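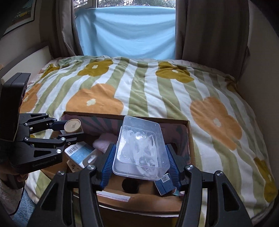 이 저장소의 규칙은 휴대형 그리퍼로 가정 내 조작 데이터를 수집할 때 적용한다. 적용 범위는 수집 장소 준비, 물체 배치, 양손 파지, 라벨 표기, 검수까지이며 학습 코드와 모델 평가는 다루지 않는다. 상자 작업에서는 대상 물체의 재질과 크기가 한 에피소드 안에서 섞이는 것을 허용한다. 침대 위에 열린 골판지 상자를 두고 한쪽 그리퍼로 반투명 플라스틱 용기를, 다른 쪽 그리퍼로 작고 둥근 황갈색 용기를 잡는 구성은 3.2항의 "양손 동시 파지"에 해당한다.

# Kidine 가정 내 수집 규칙

- 문서 상태: 시행 중
- 개정일: 2021년 1월 22일
- 관리: Luana Sampaio
- 검토: Danish Zaidi, Edileuza Godoy

## 1. 용어

| 용어 | 정의 |
|---|---|
| 에피소드 | 녹화 시작부터 종료까지의 연속 구간 |
| 파지 | 양쪽 핑거가 물체에 접촉하고 물체가 지지면에서 떨어진 상태 |
| 접촉 | 핑거가 물체에 닿았으나 지지면에서 떨어지지 않은 상태 |
| 용기 | 내용물의 유무와 관계없이 뚜껑이나 벽이 있는 물체 |

파지와 접촉의 구분이 불분명한 프레임은 `contact`로 표기한다. 작업자가 기억에 의존해 `grasp`로 올리지 않는다.

## 2. 장소 준비

2.1 조명은 거주자가 평소 쓰는 상태를 유지한다. 창의 커튼은 열거나 닫을 수 있으나 에피소드 도중에는 바꾸지 않는다.

2.2 침구 무늬는 제한하지 않는다. 줄무늬나 큰 꽃무늬처럼 대비가 강한 배경도 유효하며 `bg_pattern: high`를 기록한다.

2.3 수신인 이름과 주소가 읽히는 송장은 녹화 전에 가린다. 제품 바코드와 QR 형태의 코드는 가리지 않아도 되지만, 디코딩 결과를 메타데이터에 넣는 것은 금지한다.

2.4 벽에 걸린 그림은 그대로 둔다. 거주자 얼굴이 나온 사진은 치운다.

## 3. 파지

3.1 얇은 플라스틱은 변형이 눈에 보이기 전에 닫힘을 멈춘다. 변형이 생기면 `deform: true`로 남기고 에피소드는 버리지 않는다.

3.2 양손 동시 파지에서는 좌우 물체를 각각 별도의 ID로 기록한다. 두 그리퍼의 링크가 서로 닿으면 해당 구간을 `collision`으로 표기한다.

3.3 케이블은 작업 영역 바깥쪽으로 늘어뜨린다. 핑거 사이로 지나가면 즉시 중단한다.

3.4 상자 벽을 손목으로 눌러 시야를 확보하지 않는다. 벽이 휘어 있으면 그 상태로 진행한다.

3.5 에피소드 하나는 900프레임을 넘지 않는다. 넘으면 파지 사이의 빈 구간에서 나눈다.

## 4. 라벨

```yaml
task: box_sorting
container_open: true
objects:
 - id: obj_a
 class: container
 material: plastic_translucent
 contents: unknown
 - id: obj_b
 class: container_round
 material: unknown
bg_pattern: high
```

투명하거나 반투명한 용기의 내용물은 확실히 식별될 때만 적는다. 윤곽만 비치면 `unknown`이다. 색상은 주변광의 영향을 보정하지 않고 화면에 보이는 대로 기록한다.

가려진 물체는 보이는 부분만 윤곽을 따고 `occluded: true`를 붙인다. 포장에 인쇄된 글자는 판독되는 경우에만 옮기며, 추정한 상표명은 적지 않는다.

## 5. 검수

검수자는 수집 작업자와 달라야 한다. 배치마다 에피소드 45개를 무작위로 뽑고, 그중 2개를 초과해 3장 위반이 나오면 배치 전체를 반려한다. 12월 시험 적용에서 두 검수자의 `grasp`/`contact` 판정 일치율은 거의 91%였다. 불일치는 대부분 부드러운 포장재에서 나왔다.

반려 사유는 조항 번호로만 적는다. 자유 서술은 `note` 필드를 쓴다.

## 6. 알려진 한계

- 반사가 강한 용기에서는 윤곽 라벨의 오차가 커진다.
- 광각 영상의 모서리 비네팅 영역은 라벨 대상에서 제외한다.
- 상자 안쪽 벽에 인쇄 무늬가 있으면 자동 분할이 무늬를 물체로 잡는 경우가 있다. 수동으로 지운다.
- `material` 목록에 섬유와 충전재의 구분이 없다.

## 7. 변경 요청

조항 변경은 이슈로 제출하고 근거 에피소드 ID를 첨부한다. 승인에는 검토자 전원의 동의가 필요하다. 3장 개정은 이미 공개된 배치에 소급하지 않는다.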